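육수는 정말 열세 시간을 끓여야 하는가
오래 끓일수록 깊어진다는 믿음에 대하여

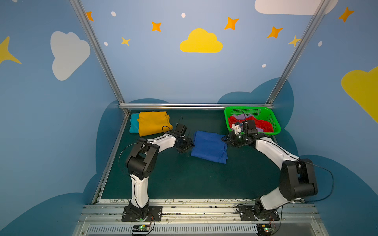

사골 국물 앞에서 한국 사람은 대체로 너그러워진다. 가게 앞에 걸린 '13시간 우려낸'이라는 현수막을 보고 그 숫자가 어디서 나왔는지 묻는 손님을 나는 본 적이 없다. 열두 시간은 왜 안 되고 열네 시간은 왜 지나친지, 주인에게 물으면 대개 할머니 이야기가 나온다. 할머니 이야기가 나오면 취재는 끝난 것이나 다름없다. 요즘은 정성이라는 말도 예전처럼 간단하지 않다. 벽에 만화 같은 구름과 별을 그려 넣은 파란 칸 안에서 흑백의 로봇 팔이 초록색 플라스틱 바구니에 집게를 넣고 있는 시대인데, 국물만은 사람이 밤새 지켜 서 있어야 맛이 난다고 한다. 밤새 서 있는 것이 맛에 무엇을 보태는지는 따로 따져 볼 문제다.

지난 9월부터 나는 국물을 파는 식당을 꽤 돌아다녔다. 처음 찾아간 곳은 베트남식 쌀국수를 내는 드리르카드(Drirkard)였다. 주방을 맡은 쩌우꾸(Châu Cù) 씨는 소뼈를 한 번 데쳐 버리고, 구운 양파와 생강을 넣은 뒤 세 시간 만에 불을 끈다. 메뉴판에는 조리 시간이 적혀 있지 않다.

"적으면 손님이 줄어요. 옆집은 하루 종일 끓인다고 써 놨으니까."

그의 국물은 맑고 향이 살아 있었다. 옆집에도 가 보았다. 팔각 향은 거의 날아갔고, 입술이 달라붙을 만큼 진하기는 했다. 진한 것을 원하는 사람에게는 그쪽이 나을 것이다. 다만 진한 것과 맛있는 것이 언제부터 같은 말이 되었는지는 모르겠다.

뼈를 오래 끓이면 콜라겐이 젤라틴으로 풀려 나와 국물에 점도가 생긴다. 여기까지는 다툴 일이 없다. 뽀얀 색은 센 불에서 지방이 잘게 흩어져 섞이면서 나온다. 그러니까 색은 끓인 시간만큼이나 불의 세기에 달린 문제이고, 흰 국물이 영양의 증거라는 말은 절반도 맞지 않는다. 그래도 우리는 뚝배기를 받으면 색부터 본다. 나도 그렇다.

직접 해 보기로 했다. 정육점에서 사골과 잡뼈를 900그램씩 세 봉지 사서 똑같이 핏물을 빼고 똑같이 데쳤다. 하나는 세 시간, 하나는 여섯 시간, 나머지 하나는 현수막에 적힌 대로 열세 시간을 끓였다. 마지막 냄비 때문에 잠을 설쳤고 부엌 창문에는 기름기가 앉았다. 가스 요금 이야기는 하지 않겠다. 물이 졸면 뜨거운 물을 보탰는데, 새벽에 한 번 찬물을 부은 것을 고백한다.

시식에는 세 사람을 불렀다. 요리 수업을 하는 나스린 자레이(Nasrin Zarei) 씨, 예전에 같은 잡지에서 일한 블라스타 호지치(Vlasta Hodžić) 씨, 그리고 국밥이라면 아침에도 두 그릇을 먹는 탕낌(Thắng Kim) 씨다. 소금은 넣지 않고 그릇에는 번호만 붙였다.

두 사람이 여섯 시간짜리를 골랐다. 탕낌 씨는 세 시간짜리를 골라 놓고, 그게 제일 짧게 끓인 것이라고 알려 주자 혼자 다시 먹어 보겠다고 했다. 다시 먹고도 같은 그릇을 집었다. 열세 시간짜리를 두고 자레이 씨는 "뼈 맛이 난다"고 적었다. 칭찬이냐고 물었더니 뼈 맛이 난다는 뜻이라고 했다.

물론 이것은 실험이라고 부를 만한 것이 못 된다. 뼈는 봉지마다 달랐을 테고 내 가스레인지는 왼쪽 불이 더 세다. 사람도 적었다. 그렇지만 긴 시간이 당연히 이긴다는 쪽도 이만한 근거조차 내놓은 적이 없지 않은가. 파는 사람은 현수막을 걸고, 먹는 사람은 현수막을 먹는다.

포장 육수도 사정은 비슷하다. 세베마(Sevema)라는 브랜드의 사골 팩에는 '오랜 시간 정성껏'이라고만 쓰여 있다. 전화해서 몇 시간이냐고 물으니 담당자는 공정상 밝히기 어렵다고 했다. 트레바슬로(Trevaslow)의 팩은 압력솥 방식으로 60분이라고 옆면에 작은 글씨로 적어 두었다. 앞면에는 가마솥 그림이 있다. 맛은 트레바슬로 쪽이 나았는데, 나는 그 가마솥이 끝내 마음에 걸렸다. 60분이면 60분이라고 앞에 쓰면 될 일이다.

압력솥 이야기를 꺼내면 얼굴을 찌푸리는 요리사가 많다. 코아박(Khoa Bạch) 씨는 그렇지 않다. 작은 식당 빈체(Vincze)에서 그는 닭 육수를 전부 압력솥으로 낸다. 김을 빼는 소리가 홀까지 들린다. 손님이 뭐라 하지 않느냐고 했더니 국물을 남기는 사람은 별로 없다고 했다. 내가 먹은 날의 육수는 조금 짰다. 그 밖에는 흠을 찾지 못했고, 찾으려고 꽤 애를 썼다.

집에서 끓일 분들을 위해 내가 정착한 방식을 적어 둔다. 사골은 찬물에 담가 물을 두어 번 갈고, 팔팔 끓는 물에 10분쯤 데쳐 씻는다. 새 물을 붓고 센 불로 시작해 끓어오르면 중불로 낮춘다. 여섯 시간이면 충분하다. 국물은 식혀서 굳은 기름을 걷어 내고, 양지를 따로 삶아 그 물을 섞는다. 고기 맛은 고기에서 나온다. 파는 먹기 직전에 썬다.

우리 집 냉동실에는 그때 끓인 열세 시간짜리가 아직 한 통 남아 있다. 떡국에 쓰려다가 설을 그냥 넘겼다.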